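Where Does Wood Grain Come From?

Look closely at a tabletop, a ruler or a door made of wood. You will probably see thin lines running across it. These lines are called the grain. They were made while the tree was alive.

How a tree gets wider

A tree grows taller at the tips of its branches. It gets wider in a different place. Just under the bark is a very thin layer that makes new wood. Each year it adds another layer around the trunk, like a coat pulled on over last year's coat.

In places with cold winters, a tree grows fast in spring. The wood it makes then is usually pale. By the end of summer it slows down, and the wood is darker and harder. One pale band and one dark band together make one year's ring. A slice with 18 rings came from a trunk that grew for 18 years.

Wide rings and narrow rings

Rings are not all the same width. A year with plenty of rain often leaves a wide ring. A dry year often leaves a narrow one. Scientists can study these patterns to learn about the weather long ago.

At the Sallwood tree museum there is a slice of oak with 200 rings. Saodah Teoh, who looks after it, puts a pin in the ring for each visitor's birth year. Children's pins are always close to the bark.

From rings to lines

If you cut straight across a trunk, you see circles. If you cut along its length, you slice through the layers from the side, and the circles become lines. Most boards are cut this way.

On many tables the lines are fine and a little darker than the wood between them.

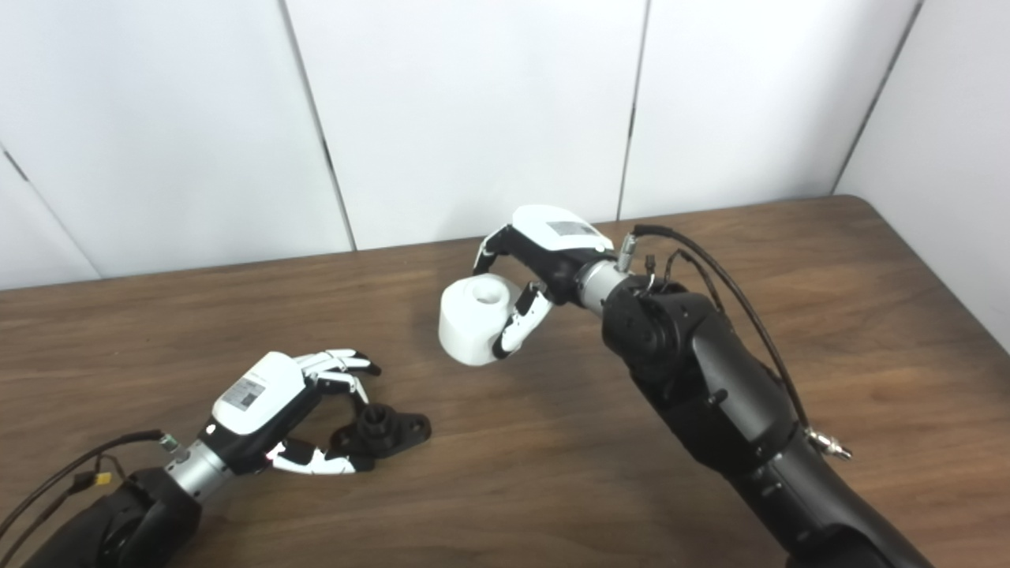

What is a knot?

A knot is a round, dark spot in a board. It shows where a branch joined the trunk. As the trunk got wider, new wood grew around the bottom of the branch. The grain bends to go past it, as water in a stream bends around a rock.

Try it yourself

Put a sheet of thin paper over a piece of rough, unpainted wood. Rub gently with the side of a crayon. The grain will show up on your paper.

Words to know

Bark: the outer covering of a tree
Grain: the pattern of lines in wood
Trunk: the main stem of a tree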